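4.2 Gripper comparison on glossy surfaces

Having settled the question of controllers in the previous section (to the satisfaction of at least one of the authors), we turned to the grippers. Three were tried: the Vasten parallel gripper, the Mostley two-finger linkage gripper, and the Tlapale suction head, which was lent to us on the understanding that we would say something nice about it. It is very light.

Each gripper was mounted in turn on the same arm and driven by the same Neltham controller, with the gains left alone between runs. A trial consisted of moving down to a flat test board, picking up one of the thin test pieces lying on it, lifting it clear, and setting it back down at a marked point. We ran 918 trials over all three grippers. Trials in which the operator forgot to start logging are not included in that number, and we would rather not discuss how many there were.

The Mostley gripper did best on the thin pieces, largely due to its fingertips, which meet the surface at a shallow angle and can slide under an edge. The Vasten gripper closes faster and harder, and on thick pieces it was the clear winner. On thin ones it tended to push the piece away with great confidence and then report a successful grasp. Checking finger width after closing removed most of these false reports, at a cost of 60 ms per cycle. The suction head held everything it managed to seal against. It sealed poorly on worn areas of the board, where the finish had been roughened by our own earlier trials.

Most of the remaining trouble came from the camera. Tetsuya Shibata had warned us in November that a polished board would be a poor choice of test surface, and we chose one anyway because it looked good in the proposal. Under the ceiling lights the depth estimate went wrong wherever a reflection fell, and the error moved when the lights did. Dimming the lights helped the depth map and hurt the color segmentation by about as much. In the end we masked out saturated pixels and filled them from a plane fit to the rest of the board, which brought the height error down to 2 mm. This is not elegant, but the board is flat, and it seemed a waste not to use that fact.

Cable routing deserves a short note, as it cost us more time than the software did. A cable that pulls on the wrist shifts the tool by a small amount that depends on the arm pose, and no calibration taken at a single pose will catch it. We recalibrated at 20 poses for each gripper after every change in routing.
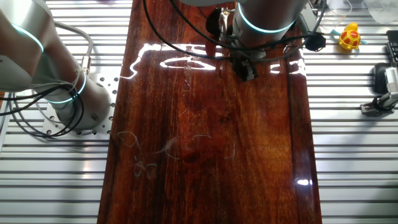
Figure 6. Reflections were the main source of bad depth readings in the gripper trials. We first blamed the calibration, then each other, before plotting the errors over the color image. The white glare across the upper part of the board, just below the two-finger gripper, is the sort of region the saturation mask is meant to remove. Fine scratches lower on the surface are much fainter, and we left them unmasked.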